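May, evening

Spent most of the day on the placement procedure, second draft. The first draft ran to four pages and could be followed only by me. Hưng Mạc tried it cold yesterday and stopped at step 3, where I had written "position the objects suitably". Fair comment. I had used "suitably" twice more further down and have removed both.

The new draft starts with the floor. The grid is blue tape on grey, and the old text treated it as if it were ruled by a machine. It was laid by hand and it is not square. Until now we have recorded object positions as if each cell had the same size and the lines met at right angles, then been surprised when the log from the Treltard site and our own did not agree. The rule as it now reads: a cell is defined by the inner edges of its tape, whatever shape that makes, and a position is given as a cell name plus a region within it. No distances from a corner unless the corner has been surveyed that week. Hưng wanted distances kept. We left it that they may be added as a note but may not be used for scoring.

Cell naming took longer than it should have. Rows are lettered from the far side and columns numbered from the left, as seen from the gripper's resting position and not from the operator's chair. The chair has moved three times since I came here and the resting position has moved once, with a record of it. Brinkmann's document names cells from the operator's side. I have put a conversion table at the back and a line in the front saying which convention applies, in the same type size as the rest.

Then the tape itself. Draft wording:

Tape is checked by eye before the first trial of the session and after every 15 trials.
A lifted end is pressed down. If it lifts again the strip is replaced.
A wrinkle or gap is noted in the log with the strip name. It need not be repaired if it does not change which cell an object is in.
A replaced strip is a new layout and gets a new layout number.

Hưng thinks the last of these is too strict. His case is that replacing a strip in the same place is maintenance. Mine is that it never goes back in the same place. I measured the last one after he had relaid it and it was over 4 mm out at one end. He went quiet and then asked which end. The line stays for this draft and he has put his objection in the margin, which I think is the right place for it until Asdale have read it.
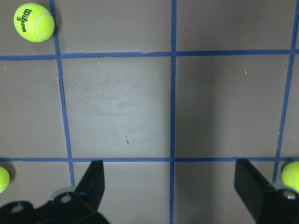 Lighting was the next section and the one I am least happy with. The centre cell reads much lighter than its neighbours, and we have had two people describe the difference as a floor mark in their trial notes. I do not want to specify lamps. Sites have what they have. What I can ask for is that each cell is photographed bare, from the resting position, at the start of a session, and that the picture is kept with the log. If a later result looks odd, whoever reviews it can see what the floor looked like to the camera that day. I have not set a limit for unevenness. I wrote one, could not defend the number, and took it out.

Floor condition follows from the same thing. Scuffs are permitted. Loose matter is not: fibres, grit, bits of tape backing. The draft says the floor is wiped with a dry cloth before the session and that anything small left in a cell afterwards is removed or logged. Hưng asked whether a fibre matters when the object is a tennis ball. Probably not for the grasp. It matters for the sheet, as the same sheet is used for washers and pegs, and I would sooner have one rule for all of them than an extra column asking which objects care about fluff.

On the balls. The Pisero procedure says "standard tennis ball", and we had been copying that. Ours are Wilson, and the one I had to hand has a 3 printed under the name. The draft now asks for the maker and any printed number to be logged for every ball, and for a fresh ball not to be mixed with old ones inside a set. It also asks for orientation in coarse terms: print up, print sideways, print hidden. I considered seam direction and dropped it. Two of us tried to describe the same ball over the phone and did not reach the same answer.

Balls outside the target cell was the last argument of the afternoon. I had written that only the target may be inside the camera's view. In practice this cannot be met with the grid at its present size, and a rule that is broken in every trial teaches people to skip the rules near it. Replaced with: other objects may be in view, must be logged by cell, and must not be moved between the start and end of a trial. A ball only partly in view counts as in view. If its cell cannot be told from the camera, the operator walks over and looks.

Gripper check is unchanged from the first draft apart from order. Fingers first, then brackets, then screws, finger by finger, left before right. A mark on the screw heads would show whether they had turned, and I have asked the workshop for a paint pen. Until it comes the instruction is to use the driver at the stated torque and initial the sheet.

Remaining before it goes out: section on aborted trials, which at the moment says "see above" and there is nothing above. A definition of dropped as distinct from released early. Version number on every page. Hưng is to run the whole thing tomorrow morning without me in the room and write down each point where he has to guess. I am to stay upstairs and not answer the phone, which was his condition.

Left at ten past seven. Took a copy home to check the conversion table and found B2 in it twice.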